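4.2 Grasp selection on cluttered shelves

The planner scores each mug twice, once from the fixed view and once from the wrist view. Handles hidden in one view are often clear in the other. We set the score cutoff using 149 grasps logged at Plorkdale.

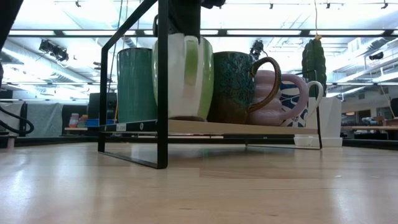
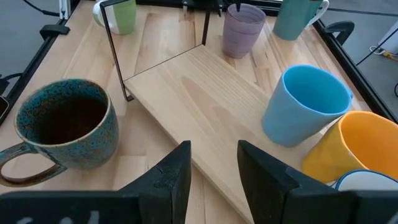
Figure 2. Mugs and cups seen by the fixed camera (first) and the wrist camera (second).

Hellström Group, Orkitdale

Merging both scores takes some 83 ms per mug. If they disagree, Prolel asks for a new wrist view before the arm moves.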